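What I learned about powers of attorney (the slow way)

By Pirjo Aaltonen
30/07/2024
7 min read

So I've spent a good part of this spring and summer learning about powers of attorney, which was not on my list of plans for the year! My aunt moved to Ellwood in April to be closer to me, and while we were unpacking her boxes she handed me a blue folder and said, "You're in charge of this now." Inside was a durable power of attorney she'd signed years ago, naming my late uncle first and me as the backup.

I figured that was that. I had the paper, my name was on it, off I go to the bank.

The bank was very nice about it and also completely unmoved. They wanted proof that the first agent couldn't act (so, my uncle's death certificate), they wanted the original and not the photocopy in the folder, and then they sent the whole thing off to their legal people for review. The woman at the counter told me they get a lot of these, and that the old ones take longer because somebody has to check whether the document has been changed or revoked since it was signed. Fair enough, I guess. I still sulked in the parking lot.

That night I called Lenni Huttunen, who I've known since our kids were small and who did estate work in Treltow for a long time before he retired. He wouldn't give me legal advice (he never does, he's careful that way) but he did tell me what questions to ask. Does the document say the power starts right away, or only once a doctor says she can't manage things herself? Does it cover real estate? Does it let the agent make gifts? I had read the thing twice and couldn't answer a single one of those.

It was the second kind, as I found out. A "springing" power, meaning it doesn't kick in until she's been found incapacitated. My aunt is sharp as a tack! She beats me at cards and corrects my grammar. So the paper in the blue folder didn't let me do anything at all, and what she wanted was for me to handle the boring stuff now, while she's perfectly able to keep an eye on me.
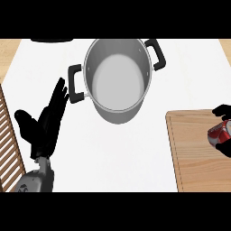 We ended up making an appointment with a lawyer and starting over. My aunt did most of the talking, and for a chunk of the meeting the lawyer asked me to wait outside – she wanted to be sure this was my aunt's idea and that I wasn't leaning on her. I was a tiny bit offended for a minute and then really glad. If somebody ever tries to pull something on her, I'd like there to be a person who shuts the door and asks.

The new one takes effect immediately. It names me, then my cousin as the backup, and it spells out the bank accounts, the taxes and the condo. She left out gifts on purpose. We signed in front of a notary and two witnesses, and the lawyer also drew up a short notice saying the old document is revoked, which we mailed to everyone who might have a copy. The bill came to $1,807, and I won't pretend I didn't blink at that, but my aunt just got out her checkbook and told me she'd spent more on a couch.

One thing I had all mixed up: a financial power of attorney has nothing to do with medical decisions, at least not the way hers is set up. There's a separate form for health care. We did that one too, and it was the harder conversation by far. I'm not going to write about it here. It's hers.

I also didn't know the whole business ends when the person dies. I'd assumed I would just keep paying the bills and closing the accounts, and no, at that point it's the executor's job (that's my cousin, poor thing). Lenni says he had that talk with at least one family a month.

The bank accepted the new paperwork last week. I've paid her electric bill and fixed a mailing address and felt ridiculously grown up about it – at 57, I might add. My next job is her old storage unit, number 207, which is still in her and my uncle's names together, and the office there wants its own form filled out. I've got it on the kitchen counter, half done. If any of you have dealt with a storage place after a spouse died, please leave me a comment, I'd love to know what they asked you for.

Recent posts
The condo board and the parking space
Moving an aunt in one weekend
Reading a lease with a pencil in hand
Our small claims afternoon
What's in the blue folder?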